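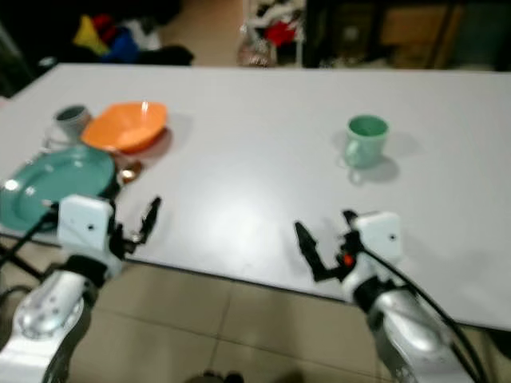 The Keogh pottery works sits on the river side of Dollbridge, a ten-minute walk from the bus station if you cut through the parking lot behind the library. It opens its doors to visitors twice a year. I went in December, when the tour includes the kiln hall and the seconds sale, and I got there a little before 10 in the morning.

Tickets are sold at a window by the loading gate. You get a paper badge and a pair of safety glasses, and you give the glasses back at the end. Our guide was Sorcha Dunne, who has worked in the glaze room for most of her career and now splits her time between that and running tours. She spoke loudly enough to be heard over the fans, and I was grateful for it once we got inside.

The tour starts in the clay store. Keogh buys its clay in two grades, a white one for tableware and a coarser one for garden pots. Both arrive in bulk bags and go through a mixer, then a press that squeezes out the extra water. What comes out is a stack of flat gray cakes that look like paving slabs. From there they go into a pug mill, which pushes out long round logs with the air removed. Sorcha cut one with a wire and passed the slice around. It was heavier and colder than I expected.

Forming is done in the next building. Plates and bowls are made on roller machines, where a heated head presses the clay against a spinning plaster mold. Mugs are cast or rolled depending on the shape, and the handles are still stuck on by hand with liquid clay. One woman was doing handles while we watched. She didn't look up, and I don't blame her. The shop has 181 working molds on the racks, and the old ones go to a shed across the yard that we were not allowed into.

Glazing was the part I liked best. The colors in the buckets look nothing like the finished ware – the blue starts out a dull pink, and the black is close to brick red. Each piece is dipped or sprayed, then the foot is wiped clean so it won't stick to the kiln shelf. Sorcha said the wiping takes new people longer to learn than the dipping does.

The kiln hall has two kilns. The larger one is called the Drustum, after the firm that built it, and it holds 3196 pieces when it is packed with mugs. It was cooling when we came through, so we could stand near the door but not look in. The smaller kiln is used for tests and short runs. There is a display of failures on the wall next to it, with blistered glaze and a stack of saucers fused into one lump.

Lunch is not included. The canteen sells soup, rolls and coffee, and it was busy. If you want something better, Tanton Street has a bakery and a decent sandwich place, but check that your badge gets you back in.

The seconds sale was in the packing room in the afternoon. Prices were written on masking tape along the shelves. Most of the flaws were small: a pinhole in the glaze, a rim slightly out of round. I bought four soup bowls and a butter dish with no lid. Bring your own bag and some newspaper, as the free wrapping ran out before 3.

The whole visit, without the sale, took a little over two hours. There are stairs between the clay store and the forming shop, and the floors are dusty, so wear shoes you can wipe down. The next open day is in the spring, and places can be booked at the ticket window or by phone.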